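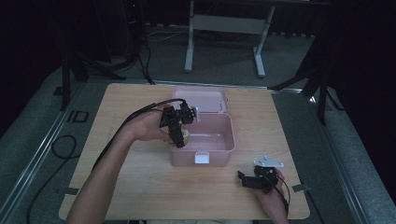

*Pink plastic box, lid up, with a little water in the bottom.*

January 25, 2023

The subject this time is line-outs, and in particular why Meltarstead keep losing them on their own throw inside the opposition half. I said in September that I would go back through the recordings once there were enough of them, and there are now 11 matches with usable footage. Two others were filmed from behind the posts and I have left them out, because depth is impossible to judge from there.

For anyone who has not read the earlier posts: I follow Meltarstead's first fifteen, I have no connection with the coaching staff, and I log set pieces from the touchline video that the club puts up for members. I do not log tackles, carries or kicks. Other people do that, and with more patience.

## What I logged

For each line-out on the Meltarstead throw I recorded five fields:

- field zone (own 22, own 22 to halfway, halfway to their 22, their 22)
- numbers called in
- target pod (front, middle, back)
- time from the hooker taking the ball to the throw
- outcome (clean, untidy, lost, penalised)

"Clean" means caught by the intended jumper and either brought down into a maul or delivered to the scrum-half without a bounce. "Untidy" means Meltarstead kept it but the scrum-half had to move more than a stride to collect. I had trouble with this category last season and was too generous. The stricter definition has been applied to all 11 matches, including the ones I had already done, so the earlier tables on this blog should be disregarded.

A crooked throw goes down as lost. Some people log it as penalised. The ball goes to the other side either way, and I want "penalised" kept for obstruction, closing the gap and early lifting, which have different causes.

## The front ball

The front pod is fine. It has been fine for two seasons. Paterson jumps at two, the lift is quick, and the throw is flat enough that an opponent has to guess before the ball leaves the hooker's hands. When Meltarstead are in their own 22 they go to the front almost every time, clear the ball, and everyone moves upfield. I have no complaint with that. It is a dull option and it should be.

The trouble is what follows from it. Any side that has watched one match knows the own-22 call, so they put their best jumper opposite Paterson and leave the back uncovered. Meltarstead have not punished this once. With the wind behind them in the away match against Covuven there were three consecutive throws where nobody in a Covuven shirt stood beyond the middle pod, and all three went to the front.

## The middle ball

This is where the losses are, and they are concentrated between halfway and the opposition 22.

My first assumption was the throw. It is the obvious thing to blame, and the people who stand near me on the touchline blame it loudly. I went back and watched every lost middle ball at quarter speed, looking only at the flight. The flight is acceptable on most of them. It reaches the right height above the right patch of grass. The jumper is not there.

What differs from the clean ones is the movement before the jump. On clean middle ball the jumper takes one step forward, one step back and goes up off the second. On lost middle ball he takes the first step, the opposing pod moves with him, and he adds another step to shake them off. The lifters are already bending. The lift then starts from a position half a pace away from where it was rehearsed, the front lifter is reaching, and the jumper goes up at a tilt with his inside arm low. The throw arrives where he would have been.

The delay is short. At the frame rate of the club video I can't give a figure I would defend. It is visible, though, and once seen it is hard to miss.

## Who calls it

Ewan Guthrie has been calling the line-out since the autumn, after the previous caller moved to the back row and out of the main jumping group. Guthrie calls from four. He is also the middle jumper. I think this is the root of it.

A caller who is also the target has to read the defence, make the call, carry out the dummy and jump. If the defence shifts late he knows the call is now a poor one, and he is the person best placed to try to rescue it with an extra step. A jumper who was not the caller would just go up on the trigger, because that is the instruction he was given. He might be beaten in the air, but he would at least be in the air, and the hooker would be throwing to someone.

I put this to Ingvild Sæther, who coached forwards at Trivetti for a long time and still replies to my emails. She agreed with part of it. Her view is that caller and target can be the same player perfectly well, and usually are at the better clubs, but that there has to be a rule about who may change the picture after the call. At Trivetti the rule was that no one could. If it looked wrong, the hooker stepped back from the mark and they started again. She accepted that referees have less tolerance for this than they did.

She disagreed with me about the lifters. I had written that they were going early. She says they are going on time and should be praised for it, and having watched the clips again I think she is right. I have changed the wording above accordingly.

## Time to throw

I expected long delays before the throw to be associated with losses, on the theory that a hooker who stands waiting gets tense and the defence gets settled. There is a weak pattern of that kind in the opposition 22 and no pattern elsewhere. Quick throws in midfield are lost as often as slow ones.

The most I can say is that the delay is a poor indicator by itself. Meltarstead stand still for a while before some of their best ball. What the opposition react to is the first step, so the time spent before that step does not matter much.

## Reduced numbers

The five-man line-out has been better than the full one. I was wary of reading much into this, as it tends to be used when the opposition are tired or a man down, so I separated out the ones called in the first 50 minutes with both sides at full strength. It still holds. With fewer bodies there is more space between the pods and the extra step does less damage, since the lifters have room to follow it.

The full line-out is still used by default in midfield. I assume that is to tie in the opposing forwards and give the backs some width outside. Fair enough, but in several of these matches the backs never saw the ball, so the width was of no use to them.

There is also a four-man version which has appeared twice, both times with the same shape and both times to the back. Both were clean. That is too few to say anything about.

## The back ball

Very little to report. It is called rarely and mostly in the opposition 22, where the aim is a maul off the top of the 15-metre line. The throw does drop short here, and this is the one place where I would say the hooker needs work. He gets the distance by throwing higher, which gives the defence time. A harder, lower throw would carry the risk of going over the top, and near the opposition line that is a bad outcome but a survivable one: it tends to land in midfield with everyone onside and scrambling.

## What I would change

In order of how easy it would be:

1. Nominate the five-man as the default between halfway and the opposition 22 until the middle ball improves.
2. Throw to the back from the own 22 once in the first quarter of a match, wind permitting. If it is lost the cost is considerable, so it needs to be a match where the opposing back pod really is empty.
3. Fix the middle jump to a single trigger with no second movement. Sæther's rule, in other words.
4. Try someone else as caller for a few matches. Paterson has done it at age-group level.

I would leave the front ball alone entirely.

## Notes on the footage

The touchline camera moved to the opposite side after the stand was closed for repairs. Left and right are therefore reversed in the later matches, and the number on the near lifter is sometimes hidden by the replacements' bench. In those cases I have identified players by boots and strapping, which is less reliable. None of the lost middle balls depend on it.

Match clock is taken from the video and not from the referee, so stoppage time may differ from the published reports by a minute or so either way.

The spreadsheet has had a column added for the number of steps taken by the target before the jump. I have filled it in for the middle ball only. Front and back will follow when I have the evenings for it. Anyone who wants a copy can ask in the comments. Please say which version of the definitions you want, as the file with the old "untidy" category is still in circulation and two people have already quoted from it.

Next post will be scrum engagement on the tighthead side, assuming the next home fixture is filmed from somewhere that shows it.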